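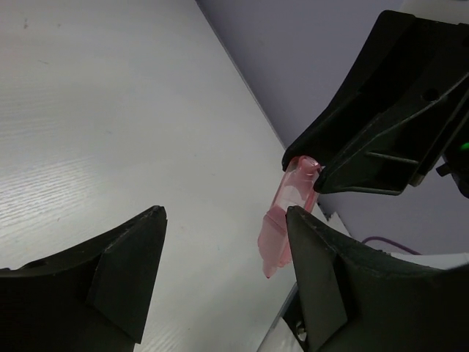 Section 3. Setting up the scale and weighing light items

The Brasar 2435 is sold as a scale that will weigh anything, and the box says so in two places. We would ask you to treat that with some caution before you plan your work around it. It is a decent bench scale with a top limit of 2000 g, and it is at its best in the middle of that range. At the light end it is a good deal less sure of itself than the display suggests. A small piece of see-through pink plastic like the one held up over the table may well come in under the lowest load the scale can read properly, and the display will still offer you a figure for it. Whether that figure means anything is what most of this section deals with.

3.1 Where to put the scale

1. Choose a hard, level surface. Stone or a thick worktop is best. A folding table will do if you have no choice, but expect the last digit to wander.
2. Keep away from radiators, fans, open windows and the top of the fridge.
3. Take the transport screw out of the underside. It is red and has a slotted head. Keep it in the bag provided, as you will need it if the scale is ever posted.
4. Turn the four feet until the bubble sits inside the ring. Work on two feet at a time, front pair first.
5. Press down lightly on each corner of the plate. If the scale rocks, go back to step 4.

Note: Some shops will tell you the Brasar levels itself. It does not. There is a bubble and there are four feet, and the levelling is done by you.

3.2 Switching on and warming up

1. Plug in the adaptor, or fit the batteries as shown in Section 2.
2. Hold the ON key until the display stops flashing.
3. Leave the plate empty for 32 minutes before the first weighing of the day.

The quick-start card says the scale is ready at once. You can test this for yourself: switch on from cold, put a full tin on the plate, and write the reading down every few minutes. If the number stays put, you have a better one than ours and may skip step 3. On the units we tried, it crept upwards and then settled.

CAUTION: Do not use an adaptor from another make, even if the plug fits. The older Gorkomov adaptor has the same plug and the wrong voltage.

3.3 Calibration

The scale comes with a slip saying it was calibrated at the factory. It may have been. It has also been in a van since then, so calibrate it anyway.

1. With the plate empty, press and hold CAL. The display shows a row of dashes, then the weight it wants.
2. Place the 2000 g check weight in the centre of the plate. Lift it by the knob.
3. Wait for the double beep. Remove the weight.
4. Wait for the display to return to zero.
5. Put the weight back on. If the display does not read 2000, start again from step 1.

Step 5 is missing from the printed leaflet. The double beep only tells you that the scale has stored something, and it will beep just as happily if you used the wrong weight.

Note: Check weights are not supplied. Bags of sugar, bottles of water and coins are often suggested online as stand-ins. We would not trust any of them for this job, although a sealed bag of sugar is handy for spotting a scale that is badly out.

3.4 Weighing light items

The lowest load the scale can read properly is 3 g. Under that, the display may show a figure, show zero, or jump between the two.

1. Do not weigh one light item on its own. Collect several of the same kind.
2. Put a small tub on the plate and press TARE.
3. Add the items slowly. If you drop them in all at once the scale may lock on too early.
4. When the reading is steady, divide it by the number of items.
5. Empty the tub, press TARE again and repeat. If the two answers do not agree, trust neither and check the feet.

This gives you an average. It tells you nothing about any single piece, and if your items vary in size then the average may not be much use to you either. Moulded parts from the same batch are usually close. Beads, buttons and offcuts often are not.

CAUTION: The scale has a zero-tracking feature that quietly treats very small changes as drift and removes them. If you add light items one by one with long gaps between them, it can swallow the lot. Turn tracking off (Menu, then Zero, then Off) before you start.

3.5 Parts counting

Hold COUNT to enter counting mode. You give the scale a sample, it works out the weight of one piece, and it counts from there. The makers describe this as exact. It is a division sum, and any error in the sample is carried through to every count that follows.

1. Use the largest sample the menu will let you choose.
2. Count the sample by hand, then count it again.
3. Place it in the tub and press ENTER.
4. Before you rely on the mode, run a second batch you have also counted by hand.

If the display shows LO, the pieces are too light for counting mode. There is a setting that hides this warning. Leave it alone.

3.6 The Cui app

The scale can send readings to the Cui app by Bluetooth. Pairing is covered in Section 5. The app adds a further decimal place to every reading, one the scale itself does not measure, and we have not been able to find out where it comes from. Write down what the display on the scale says.

3.7 Cleaning

Wipe the plate with a damp cloth. Do not spray anything directly on the scale. The Stevonis cover sold alongside it keeps off dust, but it must come off before you calibrate.

Section last revised 23 Oct 2023. Section 4 covers error codes.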